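When I sat down to write my piece for the August newsletter, I had a whole page planned on the new returns aisle, and then I spent a morning on the floor and threw most of it out. What everybody wanted to talk about was the hand, and so the hand is what you're getting, with the aisle squeezed in where I can manage it.

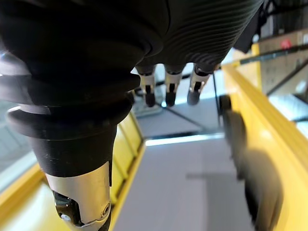 Receiving & Returns, Baluyot Building
Posted Jul 29, 2026

For those of you upstairs or over at Prosent who haven't been by yet, the Dalix unit now works the picking side with us for part of every shift. It has fingers with silver bands and black tips, and a thumb that looks enormous when you're standing next to it, and it does the reaching and lifting that used to leave a good many of us rubbing our shoulders by lunchtime. We handle 1000 cartons on a full day. Up to now every one of those was picked up by a person, and usually picked up again by another person a little farther along (I was that second person for years, so I can tell you all about it!). The plan for August is to give 400 of them to the robot and see how we all get on.

Najwa Sayegh has been leading the changeover, and she has been wonderfully patient with our questions, including mine, which tend to come in bunches. She asked me to pass along that no one's hours are changing. The jobs are changing, though, and she'd like us to be plain about that. Two of our lifting stations are becoming checking stations, where you look over what has been picked, deal with anything torn or mislabeled, and tell the robot to carry on or wait. It's easier on the back and a bit harder on the head, and several people have told me they go home a different kind of tired.
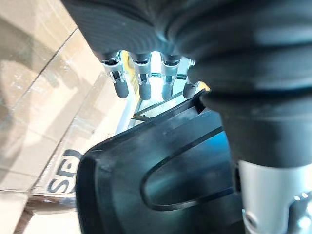 Labels have turned into the great topic of the break room. In the old days you'd read a carton whichever way up it landed, tilt your head if you had to, and think no more of it. Now we're all fussier, and I've caught myself stopping to look at big black lettering like the "SPD" printed sideways on a tan box, wondering whether I ought to turn it before it goes any further. Najwa's answer is to leave it be unless the checking screen asks you, and if it does ask, turn the carton, press the green key, and write it in the Brirau log so she can see how often it comes up.

Training for the checking stations is 2 hours, on the clock, and you can sign up on the sheet by the time clock or call Najwa at extension 555. Please do go even if you think you'll be staying on the dock, as we'd like everybody to be able to cover. The returns aisle opens in August as well, and I'll write about it properly next time.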